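From: Noreen Ó Dálaigh
To: Plerevside winter coats list
Date: 18 December 2023
Subject: Re: [coats] black jackets, folding, and the zip question

Hinata, all,

Quick one before I have to go out. Well, it was going to be quick. Answers under your bits.

Hinata Nagano wrote:
> Hello everyone. I've said I'll do the sorting at Jutby with
> Feng-yi but I've never done the coats before, only books and
> kitchen things. Three questions if anyone has a minute.
>
> 1. Do we fold or roll the padded ones? Kiyoshi's old note says
> roll, the sheet on the cupboard door says fold.
>
> 2. Zips up or zips open? I did mine up and then found a pile
> somebody had left all open, so now I don't know which is right.
>
> 3. Nearly everything I've been handed is black. How on earth are
> we telling sizes apart once they are in the bags?
>
> Also is there any more of the wide tape.
>
> Hinata

1. Fold. The note that says roll is from two winters ago when we had the long thin boxes from Kobori and rolling was the only way to get the lids down. We don't have those boxes now. Please could whoever is nearest the noticeboard take the old note down, I keep forgetting.

How I do a padded one, for what it's worth. Lay it front up, flat as it'll go, give it a shake first so the filling isn't all down one end. Sleeves across the front, one over the other. Sides in to the middle. Then up from the hem in two goes, and lean on it. Don't kneel on it (Feng-yi). Lean, count to five, let the air find its way out, then into the bag with the collar end showing. If there's a hood it goes in flat behind the collar before you start, or you get a lump and the pile falls over.

Doesn't have to be neat. It has to be the same as the one under it.

Fleeces and thin things you can roll if you like, I don't mind, they go in the other crate.

2. Zips up. All the way, and then check the pull is actually on properly at the bottom and not just sitting there. The open pile was mine, sorry - I'd been through the pockets and hadn't got as far as doing them up. Pockets first, zips second. And feel inside as well, there's often an inner pocket on the chest and it's easy to miss on a dark lining. So far this year: a door key, two train tickets, a lot of tissues, and a very nice pair of gloves which are in the tin if anyone knows whose.

The trouble with black on black is you can stare straight at a zip and not see it. Use your fingers. Or take it over to the window.

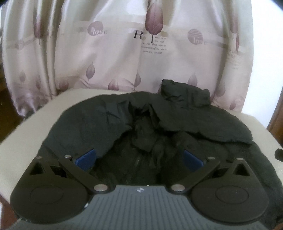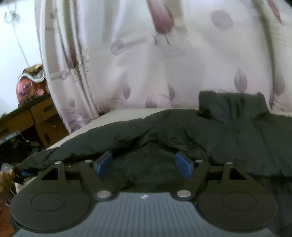 Anyway if a zip is broken don't put it in the bag "for later", there is no later. Separate crate, the one with the red lid, and a bit of paper pinned on saying what's wrong. Teeth missing, pull missing, stuck halfway, whatever it is. Aoi has offered to mend what she can but she needs to know before she gets them home. She did 8 last October and said the finding out took longer than the sewing. A missing pull she can do in a minute, a whole new zip on a padded coat she can't, so those go to rags, and please don't feel bad about it.

3. Sizes. Yes. It's a pain. Label on the outside of the bag AND a slip pinned inside the collar. Just the outside isn't enough, the labels came off in the van last year and we had 40 dark coats out on trestle tables in Grosusetti hall trying to guess. Kiyoshi held every one of them up against himself, and he's not a size anyone else is.

Go by the size on the neck label if there is one. If it's been cut out, lay the coat on top of one you do know the size of and match the shoulders, not the length. Length tells you nothing, some are meant to be short. Write it big. Capital letters, thick pen. Children's go by age, and put the word CHILD on as well, because a "10" could be anything.

If you really can't tell, write "try on" and put it at the top.

Tape - there's one roll of the wide left, in the drawer under the kettle. I'll get more. Don't use the brown stuff on the bags, it takes the plastic with it when you pull it off.

Other things while I'm here:

Washing. Anything that smells of anything gets washed, otherwise a wipe down is fine. Padded ones on a cool wash, 30, no softener, and they take for ever to dry so not more than two at once please. They come out looking dreadful, all flat and clumped up. Keep shaking them. Break up the lumps by hand while it's still a bit damp and it does come back. Don't fold one until you're certain it is dry right through, squeeze the thick part at the shoulders, not the cuffs. We had one go musty in the bag and it did for its neighbours too.

Bags. Clear ones for adults, the white ones for children. Five to a bag for padded, more won't lift. Feng-yi has the key to the store at Jutby and the spare is with Kiyoshi.

Fluff and hair. Black shows everything. There's a sticky roller in the tin with the gloves. If that's run out, a damp rubber glove does it just as well, wipe all one way.

Kiyoshi, can you say whether Kobori are still collecting in the morning or if it's moved to after lunch? I've had it both ways now. And do they want the bags in the porch or will they come through to the back, there's a bike in the passage at the moment.

Hinata, thank you for taking this on, and you were right to ask. The sheet on the cupboard door is the one to belive if anything disagrees. Except the bit about hangers. We haven't got hangers any more.

Got to run, bus.

Noreen

PS Aoi, pins. The small tin is nearly empty, could you bring some of yours.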